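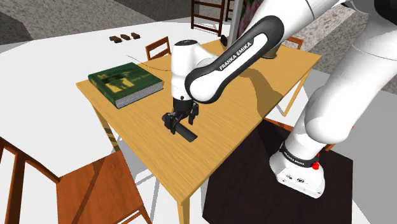 그림 1. 밝은 꿀색 나뭇결의 탁자와 짙은 갈색 깔개 (렌더링)

# 열람실 탁자의 색과 눈부심에 관한 조사

과목: 실내환경 기초 프로젝트
작성: Gaetano Martinelli 외 조원 일동
지도: Rhys Nepia

## 1. 주제를 정한 과정

우리 조는 처음에 열람실 소음을 다루려고 했다. 그런데 소음은 다른 조에서 이미 신청한 상태였고, 예비 설문의 자유 의견란에 "책상이 번들거려서 종이가 잘 안 보인다"는 답이 여러 번 나왔다. 그래서 주제를 탁자 상판과 조명으로 바꾸었다. 조사 장소는 Clekstead 도서관의 일반 열람실과 그 옆 그룹 학습실이다.

알아보려고 한 것은 두 가지다. 상판의 색과 광택에 따라 이용자가 느끼는 눈부심이 달라지는지, 그리고 탁자를 바꾸지 않고 줄일 수 있는 방법이 있는지이다.

## 2. 배경

실내에서 느끼는 눈부심은 보통 직접 눈부심과 반사 눈부심으로 나눈다. 직접 눈부심은 등기구나 창이 시야에 바로 들어올 때 생기고, 반사 눈부심은 빛이 매끈한 면에 반사되어 눈에 들어올 때 생긴다. 책상에서 글을 읽을 때는 시선이 아래로 향하므로 반사 눈부심의 영향이 크다.

상판의 밝기도 관계가 있다. 흰 종이를 아주 어두운 상판에 놓으면 종이와 주변의 밝기 차이가 커져서 눈이 쉽게 피로해진다고 한다. 반대로 상판이 흰색에 가까우면 상판 자체가 밝은 면이 되어 시선이 분산된다. 참고한 교재들은 대체로 중간 밝기의 무광 마감을 권하고 있었고, 밝은 색 원목도 여기에 들어간다.

나무 상판은 색보다 마감이 문제가 되는 경우가 많다. 같은 나무라도 오일로 마감하면 빛이 퍼져서 반사되고, 두꺼운 유광 도료를 올리면 등기구의 모양이 거의 그대로 비친다.

## 3. 조사 방법

탁자는 4종류를 골랐다. 밝은 나무색 무광, 밝은 나무색 유광, 짙은 갈색 유광, 회색 무광이다. 흰색 상판도 넣고 싶었지만 열람실에 없어서 뺐다.

측정에는 학과에서 빌린 Rizzi 조도계를 썼다. 상판 가운데와 네 모서리에서 조도를 재고, 앉은 사람의 눈높이에서 상판을 내려다보며 등이 비치는 위치를 도면에 표시했다. 측정은 수요일 저녁에 블라인드를 모두 내리고 했다. 낮에 한 번 재 보았는데 구름이 지나갈 때마다 값이 흔들려서 쓰지 않았다.

설문에는 이용자 30명이 참여했다. 각 탁자에서 같은 인쇄물을 20분 동안 읽은 다음 눈부심, 글자가 잘 보이는 정도, 눈의 피로를 표시하게 했다. 탁자 순서는 사람마다 다르게 정했다. 설문지는 Lallness 양식을 우리말로 옮겨서 썼는데, "불쾌하다"와 "거슬린다"의 구분이 애매하다는 지적이 있어서 중간에 안내 문구를 덧붙였다. 문구를 붙이기 전에 받은 응답도 그대로 분석에 넣었다.

## 4. 결과

### 4.1 조도

탁자 사이의 조도 차이는 크지 않았다. 등기구가 같은 간격으로 달려 있으니 예상한 결과이다. 다만 짙은 갈색 유광 탁자는 기둥 옆에 있어서 한쪽 모서리가 다른 곳보다 어두웠다. 이 탁자의 결과를 볼 때는 이 점을 감안해야 한다.

### 4.2 설문

눈부심을 가장 심하게 느낀 탁자는 짙은 갈색 유광이었다. 응답자의 약 70%가 이 탁자에서 "거슬린다" 이상을 골랐다. 밝은 나무색 유광이 그다음이었고, 무광 탁자 둘은 서로 비슷했다.

글자가 잘 보이는 정도는 밝은 나무색 무광이 가장 좋은 평가를 받았다. 회색 무광은 눈부심은 적지만 "어두침침하다"는 의견이 있었다. 조도계 값으로는 밝은 나무색 무광과 차이가 거의 없었으므로 실제 밝기보다 색에서 받은 인상이 작용한 것 같다.

눈의 피로 항목은 탁자별 차이가 뚜렷하지 않았다. 읽는 시간이 짧아서 그랬을 수 있다. 마지막에 앉은 탁자에서 피로를 높게 적은 사람이 많았는데, 이것은 탁자보다 순서의 영향으로 보았다.

### 4.3 추가로 해 본 것

밝은 나무색 유광 탁자에서 간단한 시험을 두 가지 했다. 먼저 탁자 방향을 등기구 줄과 나란하게 돌려 보았다. 비치는 위치가 책을 놓는 자리에서 옆으로 옮겨 갔고, 조원들이 앉아 보니 읽기가 더 편했다. 다음으로 무광 데스크 매트를 깔았다. 매트 위에서는 등이 비치지 않았지만 매트 바깥쪽은 그대로여서 노트북과 책을 같이 펴는 사람에게는 부족했다.

Wultska 스탠드를 켜고 천장등을 일부 끄는 방법도 생각했으나, 다른 이용자가 있는 시간이라 해 보지 못했다.

## 5. 바닥과 주변 색

계획에는 없었지만 그룹 학습실에서는 바닥도 기록했다. 일부 자리에 어두운 색 깔개가 있었는데, 밝은 상판 아래에 깔개가 있으면 탁자 가장자리가 더 뚜렷하게 보인다는 의견이 나왔다. 눈부심과 직접 관련이 있는지는 확인하지 못했다. 시력이 약한 이용자가 탁자 모서리를 알아보는 데 도움이 될 수 있다는 것은 Nepia 선생님의 의견이며, 별도의 조사가 필요하다.

## 6. 한계

- 색과 광택을 따로 떼어 비교하지 못했다. 짙은 갈색 무광 탁자가 있었다면 비교가 더 분명했을 것이다.
- 광택도를 재는 장비가 없어서 무광과 유광은 눈으로 구분했다.
- 참여자가 대부분 같은 학과 학생이라 연령대가 좁다.
- 낮 시간의 창문 빛은 다루지 않았다.

## 7. 제안

도서관에는 다음 내용을 전달했다. 유광 탁자는 등기구 줄과 나란하게 배치하고, 기둥 옆의 짙은 갈색 탁자는 잡지 진열용으로 돌린다. 상판을 새로 칠할 때는 무광 마감을 쓴다. 담당 부서에서는 배치 변경은 8월 정리 기간에 검토할 수 있다고 답했고, 도장은 예산이 정해진 뒤에 다시 이야기하기로 했다.

## 8. 역할 분담

Martinelli는 조도 측정과 도면을 맡았고, 설문 번역과 통계 정리는 나머지 조원이 나누어 했다. 측정 원자료와 설문지 원본은 학과 공유 폴더에 올려 두었다.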